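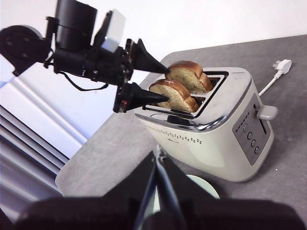 Larbridge Community Bread Club — posts by Senyo Kyei

Thread on freezing bread, because the same questions come up in the club every November. I'll go through what I do at home and what members have told me.

Bread goes stale faster in the fridge than on the counter. The starch firms up quickest at fridge temperature. If you won't finish a loaf in a couple of days, freeze it. Skip the fridge.

Let the loaf cool all the way before it goes in a bag. For a big rye that can mean overnight. A warm loaf in a closed bag gives you ice crystals and a gummy crust.

Slice first. I know some of you like to freeze whole loaves for company, and that's fine, but then you have to thaw the whole thing and eat it. Sliced, you take out what you want for breakfast.

Nobuhle Steyn asked about wax paper between slices. I only do that with soft sandwich bread. Lean loaves come apart with a butter knife if you bag them the same day you cut them.

Bags: plain zip freezer bags, air pressed out by hand. I double bag anything that's staying in longer than a month. Write the flour and the month on the outside. I have eaten a lot of mystery bread.

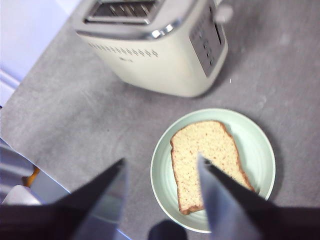
Thawing is where most people go wrong, I think. For a single slice you don't need to thaw at all. Straight from the freezer to the toaster, one setting higher than usual, or the defrost button if yours has one. If you'd rather thaw first, put the slice on a plate by itself, like the one on the pale green plate, so the underside of the next piece doesn't get damp. Fifteen minutes is enough for a thin slice.

Whole loaves: leave them in the bag on the counter until soft, usually overnight. Then 350 degrees for 10 minutes, directly on the rack. That brings the crust back. Eat it that day.

Cường Khúc freezes rolls 5 minutes short of done and finishes them from frozen. I tried it with the potato rolls and it worked well. It did not work with my baguettes — the crust flaked off in sheets.

Things I don't freeze: anything with a custard filling, focaccia with fresh tomato, and the very wet ciabatta from the Echeverri recipe. Seeded loaves are fine.

How long? Up to 3 months for lean bread, less for enriched. It's safe after that but it starts to taste like the freezer.

Heels go in their own bag. When the bag is full I make crumbs. Khoa Vi uses hers for bread soup and has promised to post the recipe.

Next thread will be on starter storage over the holidays. Send me your questions before then and I'll try to cover them.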